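FOR IMMEDIATE RELEASE
2022-07-07

Favell Opens Its Two-Arm Robot Bench to Visitors, and Asks Them to Doubt It

Open day puts the Lulex handling project in front of shop owners, parts buyers and people who have sat through too many robot videos

Favell will let visitors stand next to its Lulex test bench for an open day at the Edet building. Anyone who has been promised a robot revolution before is welcome to bring that memory along. We have made a few of those promises ourselves and would like to make fewer.

Lulex is a project to see whether a pair of arms can pick up and sort small control parts well enough to be worth a small shop's money. Our view, after a long spring of work, is that we don't know yet. The bench is a table, some paper, a lot of blue tape and two arms. Visitors expecting a finished product should adjust their plans.

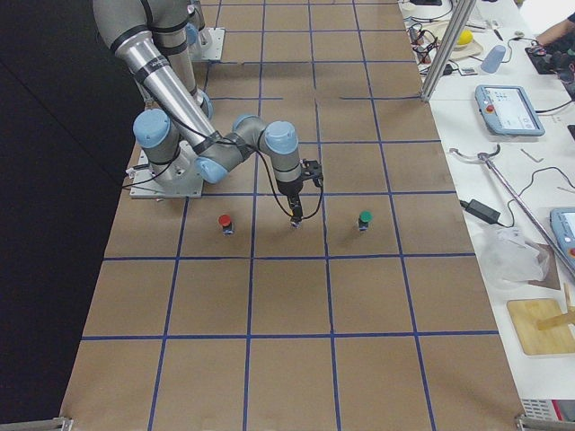

The Lulex bench at Favell, with a gripper lowered between two small capped parts.

In April we ran 113 pick attempts in front of our own staff and 90 of them ended with the part where it was supposed to go. We have seen companies call a figure like that a breakthrough. A person with a free hand and a cup of coffee would beat it without looking up. The number is in this release because visitors will ask for it, and because we would sooner print it than hear it rounded up by somebody else.

The tape grid gives staff and visitors a shared way to talk about where a part is. It does not make the job harder or easier for a shop that has no grid, and we would ask reporters not to suggest otherwise. A shop floor has oil, bad light and parts thrown in a bin. Our table has none of that, and results from it should be read with that in mind.
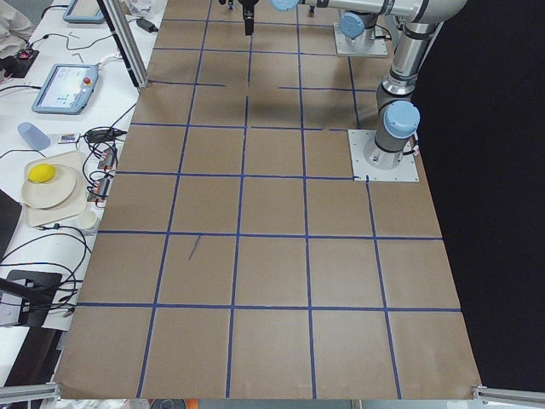 Sessions will run 4 times during the day, in small groups. Each begins with a short talk on what the arms have failed at, followed by a demonstration. There is no backup video. If the demonstration stalls, the group will watch it stall, and staff will answer questions while they look for the cause.

Visitors may bring a small part of their own, as long as it fits in a closed hand and has no sharp edges. We make no promise that either arm will pick it up.

Also on the program is a talk from Flukirero, a supplier of switch housings that has followed Lulex and remains unconvinced. Flukirero was asked to speak for that reason. Its main complaint, that two arms cost twice as much and rarely do twice the work, is one we have not been able to answer.

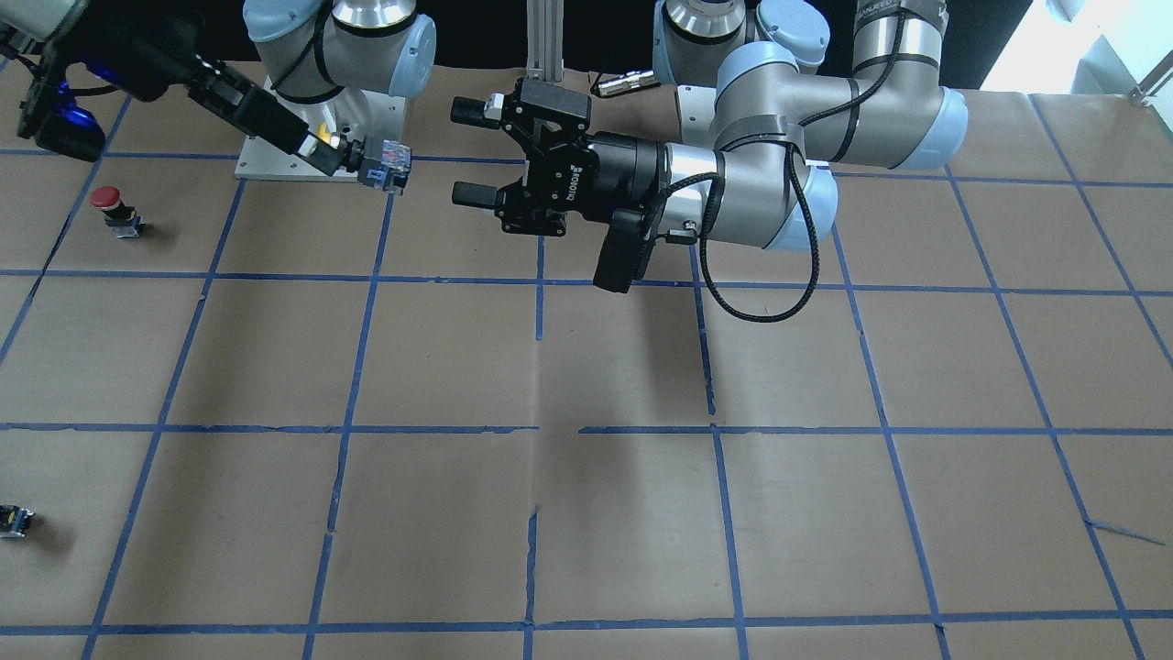 Release prepared by the Favell press desk

No price, launch date or order form will be offered at the open day. Favell has no sales staff assigned to Lulex. Whether the project goes on past this year depends on later test runs, and we will publish those results in the same form as the April ones, misses included.

Admission is free. Places are limited and should be reserved through the front desk at the Edet building. Closed shoes are required, and visitors must stay behind the floor line while the arms are powered. Press may take pictures of anything on the bench.

About Favell
Favell builds and tests handling equipment for small workshops. Lulex is its second project using 2 arms on a shared table. The first was dropped.

Press contact: Favell press desk, Edet building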